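Categoria: Cozinha e forno / Moinhos e farinha em casa

Moinho de cereais Zernen, manual, com mós de cerâmica

O Zernen é um moinho de manivela para quem gosta de fazer pão, papas e bolachas com farinha moída no próprio dia. Prende-se à bancada com um grampo, enche-se por cima e a farinha sai pela frente para uma taça que o cliente coloca por baixo. O aparelho não leva motor e não precisa de tomada.

Temos este modelo na Fatatell desde janeiro. Antes vendíamos um moinho mais pequeno, o Sorlow, que muitos clientes ainda usam e para o qual continuamos a ter peças. O Zernen é mais pesado e mais estável, e a manivela é bastante mais comprida, de modo que o braço se cansa menos. Quem já tem um Sorlow em bom estado e mói apenas para uma pessoa pode ficar com ele sem problema.

O que o Zernen mói bem: trigo mole, trigo duro, espelta, centeio, cevada descascada, arroz, trigo-sarraceno e milho seco de grão pequeno. O milho de grão grande deve passar duas vezes, a primeira com as mós abertas. Não deve moer sementes com muita gordura, como linhaça, sésamo ou nozes. A gordura cola-se à cerâmica e depois é preciso desmontar tudo para limpar. Também o café não é aconselhável, a não ser que o cliente aceite que o pão seguinte tenha um pouco desse sabor.

A regulação faz-se com um anel atrás da manivela, que tem nove posições. Na primeira sai uma farinha fina, boa para bolos e para massa de panquecas. Para pão de todos os dias gostamos mais da terceira ou da quarta. Da sexta em diante já se trata de sêmola, e a última posição apenas parte o grão, o que serve para papas ou para deitar em água a ferver e juntar à massa no dia seguinte. 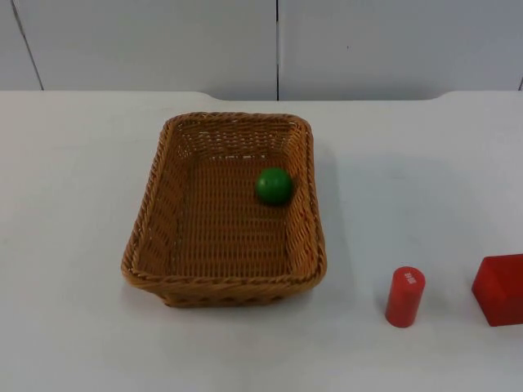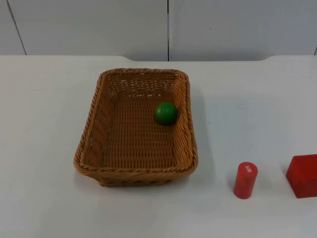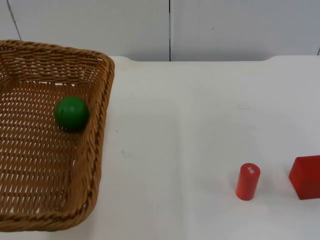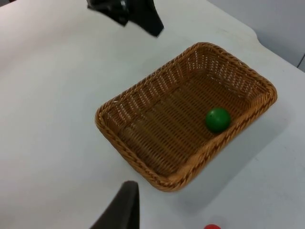
Fatatell | Equipa de Cozinha e Forno

Dados técnicos
Peso: 3,353 kg com manivela e grampo
Capacidade do funil: 700 g de trigo
Espessura da bancada: até 45 mm
Posições de moagem: 9
Mós: cerâmica
Corpo: ferro fundido, estanhado por dentro
Funil: aço inoxidável
Cabo da manivela: faia oleada

Montagem

Escolha um lugar da bancada com a borda direita e com espaço para a manivela dar a volta completa. Ponha o disco de borracha entre o grampo e a madeira, aperte com a mão e depois mais meia volta. Se a sua bancada é de pedra, peça-nos o disco grosso, que é vendido à parte. As mesas de tampo dobrável não servem, mesmo aquelas que parecem firmes.

Na primeira vez, moa uma chávena de arroz cru barato e deite fora o resultado. Assim saem os restos de pó que ficam da fábrica. Repita com meia chávena do cereal que vai usar.

Moer para uma receita

Pese o grão e não a farinha. O que entra no funil é quase o mesmo que sai para a taça, e evita-se ficar com restos. Encha o funil, comece a rodar e só então aperte o anel até à posição que pretende. Nunca aperte o anel com as mós vazias e paradas, que a cerâmica pode lascar.

A farinha acabada de moer bebe mais água do que a farinha de pacote, mas fá-lo mais devagar. Se a massa lhe parece mole no início, espere vinte minutos antes de juntar farinha. Para um pão simples de trigo e centeio, Sorcha Nic Giolla, da nossa equipa, mói o trigo na terceira posição e o centeio na quinta, mistura os dois com água morna e sal e deixa repousar a massa antes de pôr o fermento. Para bolachas de manteiga convém peneirar a farinha. O farelo que fica na peneira guarda-se num frasco - é bom para polvilhar a forma do pão.

Com o grão antigo de nome Gündoğdu, que também vendemos em sacos, deve usar uma posição mais aberta do que com o trigo comum. É um grão muito duro e na primeira posição a manivela fica pesada.

Limpeza

O moinho não vai à máquina de lavar e não deve tocar em água, com exceção do funil. Desaperte a porca da frente, retire a mó exterior e passe as duas mós com a escova seca que vem na caixa. Faça isto depois de cada uso se mói centeio, e uma vez por semana com os outros cereais. Se ficou farinha agarrada, moa um pouco de arroz seco na quinta posição. Guarde o aparelho num armário sem humidade, com as mós um pouco afastadas.

O cabo de faia agradece uma gota de óleo de cozinha de vez em quando.

Na caixa

Moinho com grampo, manivela, funil, par de mós montado, escova, disco de borracha fino e folheto em português. A taça não está incluída. Qualquer taça larga e baixa serve, desde que caiba debaixo da saída.

Peças e reparação

As mós, a porca da frente, o anel, os discos e o cabo podem ser pedidos em separado. As mós vendem-se sempre aos pares e não são iguais às do Sorlow, embora o diâmetro pareça o mesmo - por favor indique o modelo quando escreve. Se a manivela começa a ranger, verifique primeiro se a mó exterior ficou bem assente, e só depois nos mande o moinho.

Os pedidos de peças recebidos até quarta-feira saem do armazém na mesma semana. Para devolver um moinho, este deve vir sem grão no funil e, se for possível, dentro da caixa original.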